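Trabajo final: ¿qué significa "local"? Helados, quesos y envíos a domicilio en Kustberg
Asignatura: Economía y consumo. Versión para entregar, 14 de marzo de 2026
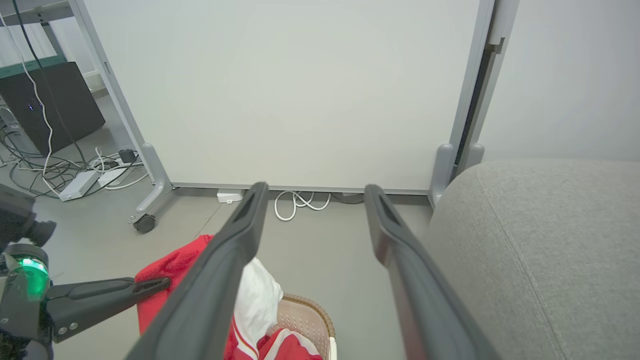 Fig. 1. Cesta tejida con ropa, una prenda roja y otra blanca.

1. Tema y por qué

Queríamos saber qué entiende la gente cuando compra algo "local". La palabra sale en todas partes: carteles, etiquetas, cartas de restaurante. En Kustberg la usan tanto la heladería Munley como la quesería Drilar, y no quieren decir lo mismo. Munley hace el helado en el barrio del puerto pero la vainilla y el cacao vienen de fuera. Drilar compra toda la leche en la comarca y luego vende casi todo por correo, a gente que no ha pisado Kustberg en su vida.

Pregunta inicial: ¿local es donde se hace, de donde vienen los ingredientes o donde se come? Seguimos sin respuesta clara, lo decimos ya.

2. Método

Encuesta en papel y por móvil, 139 respuestas válidas. Se pasó en noviembre, a la salida del mercado y en la biblioteca. Tres preguntas cerradas y una abierta. Además, visita a las dos tiendas y a la cafetería Vávra, que revende productos de ambas. La entrevista en Drilar fue por teléfono, con bastante ruido, hay partes que no se entienden bien y no las usamos.

Problema: casi todos los encuestados son del centro. Los del polígono faltan. Habría que repetirlo allí.

3. Resultados

La mayoría contesta que local es "lo que se hace aquí". Menos gente piensa en los ingredientes. Los mayores mencionan mucho a la persona que vende: si conocen al tendero, el producto es local y punto. Varios pusieron de ejemplo unas galletas que en la etiqueta dicen otra provincia.

En la pregunta abierta salió algo que no esperabamos: la nostalgia. Gente que se fue a estudiar o trabajar lejos y pide que le manden el helado de Munley por Navidad. Para ellos sigue siendo local aunque viaje hasta 699 kilómetros en una caja con hielo seco. Una respuesta literal: "local es lo de mi pueblo, esté yo donde esté". Nos gustó mucho y la pusimos en el póster.

Precio: se acepta pagar algo más, pero poco. En la Vávra nos dijeron que el queso de Drilar se vende bien en bocadillo y mal en cuña. El bocadillo nadie lo compara con el del súper.

4. Discusión

El envío complica todo. Si el helado llega congelado a otra ciudad, el trabajo se hizo en Kustberg y el dinero vuelve a Kustberg, pero hay embalaje y transporte. No hemos calculado las emisiones, no daba tiempo. Tampoco sabemos cuánto vende Munley por correo, no quisieron dar cifras (normal).

Una definición de trabajo, para salir del paso: producto local = elaborado en la comarca por una empresa con sede en la comarca. Con eso entran los dos, Munley y Drilar. Si pidieramos también ingredientes cercanos, Munley se queda fuera y la gente de la encuesta no estaría de acuerdo.

5. Pendiente

- Pasar la encuesta en el polígono.
- Separar respuestas por edad, la tabla actual mezcla tramos.
- Volver a llamar a Drilar, a ser posible sin la máquina de envasar detrás.
- Revisar la bibliografía, faltan dos páginas web con su fecha de consulta.

Anexos: modelo de encuesta, tabla de respuestas y foto del póster, en la carpeta compartida del grupo.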